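The Friday the gripper forgot where zero was

I've been running the Verura gripper on the hand-held mount since December and I love it. The fingers are soft and ribbed and they fold around almost anything you give them, and the Kodau board that drives it all fits in my jacket pocket. So when I tell you it scared me last Friday, please read that as coming from a fan!

I was doing slow approaches over my desk, nothing fancy, reaching toward the stuff at the back and closing on thin air to log the motor current. I'd already been through 40 cycles and the plots were beautiful. Then I bumped the power lead. The board restarted in a blink, the status light went green, and I carried on like nothing had happened.

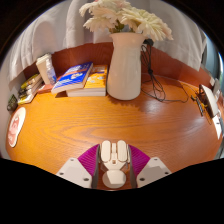 The next close command didn't stop. Normally the motor runs to the commanded position, the current rises a little and the board lets go. This time it kept pushing against the end of its travel, whining, and I had my left thumb close enough to feel one of the fingers brush it. I yanked the lead. No injury, no broken parts, but my heart was going pretty hard and I made a cup of tea before I touched anything again.

The log told the story once I sat down with it. The encoder on this gripper is relative, so after a restart it has no idea where it is and just calls the current position zero. My fingers were partly closed when the power dropped. The board woke up, decided "partly closed" meant "fully open," and when I asked for a full close it aimed for a spot 161 counts past the hard stop. It can't get there, so it keeps trying.

What about the current limit, you ask? I asked too! The default in the Osagie firmware is 2,000 milliamps, and the little motor stalls well under that. The limit was there the whole time and it could never have tripped. I had read that line in the settings file when I set things up and thought, great, there's a limit, moving on.

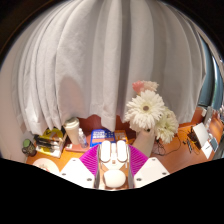 Lined up over the desk, flowers and all.

I've changed 3 things. The board now refuses to move after a restart until it has done a slow homing run to fully open. The current limit is down to a value I measured myself, by closing on a rolled-up sock until it stalled and backing off from there. And there's a timeout, so if a move isn't finished when it should be, the motor goes limp and Notis (my logging script) beeps at me.

Then came the fun part, which was pulling the power on purpose. Half closed, fully closed, halfway through a move, over and over. It homed every time. I also blocked the fingers with the sock during homing, and the timeout caught it and beeped.

The power lead now has a strain relief clip, too, and my free hand stays off the fingers while the board is live. Next up is a proper stop button on the handle. I have a big red one in a drawer somewhere and I'm way too excited about wiring it in. If you've put one on a hand-held rig, tell me where you mounted it, my thumb reach is terrible.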